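4.2 Bin liners and the problem of the "finished" bucket

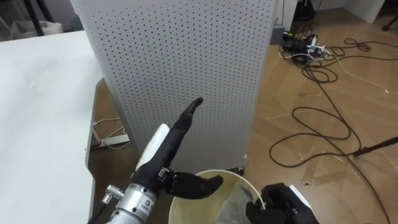

Figure 2. Cream-coloured bucket with a clear plastic bag inside, at the foot of a white perforated cabinet; white table to the left.

Much of the advice literature treats the lining of a waste container as a solved matter. The Skusen guide gives it a single line ("fit bag, fold over rim") and the later Verkska checklist repeats that line almost word for word. We are not convinced that either text describes what people do, or that following it would make much difference if they did.

Our doubts begin with the word "lined". In the household diaries, a bucket was entered as lined whenever a bag was somewhere inside it. Whether the bag reached the rim, lay flat against the sides or sat in a heap at the bottom was left out. Figure 2 shows why this matters. The bag is in the bucket, and a diary keeper could fairly have written "lined", yet the plastic is crumpled and a coder working to the Verkska wording would want to know a good deal more before agreeing. Two of our own coders disagreed over cases of this sort throughout April, and further training did not settle them.

Hassanpour claims that a badly fitted bag is the main cause of soiled containers in shared rooms. The claim may be right, but the evidence offered for it is thin. It rests on 65 reports, all gathered after a complaint had been made, so that rooms with badly fitted bags and clean buckets had no way of entering the sample. Our set of 3,180 diary entries is larger and has its own weakness: people wrote in it when they remembered to. Of these entries, 305 mention a bag at all. It would be unwise to read the remainder as evidence that the bags were in good order, and we do not.

A second difficulty is placement. The Civovness layout rules ask that a waste container stand clear of other furniture, on the grounds that an open approach makes changing the bag easier. Small rooms rarely allow it. Containers end up where there is floor to spare, and in Figure 2 this means directly in front of the cabinet base. We doubt that the rule was ever tried in a room with a table and a tall cabinet in it. It also ignores the question of whether the furniture behind the container can still be moved or wiped down, a matter raised far more often in the diaries than ease of changing the bag.

Bag size might be expected to explain the remaining variation, and earlier drafts of this section said so. We have withdrawn that argument. The diaries seldom record the size of either bag or bucket, and a crumpled bag cannot be measured by eye. A bag that looks too large may simply not have been opened out.

For the analysis in Section 5 we therefore drop the lined/unlined split and use a weaker code, "bag present". It says less than the guides would like. It can at least be applied to the same bucket by two people with some hope of agreement, although the diary entries made before the code was introduced had to be re-read by hand and a few remain unresolved.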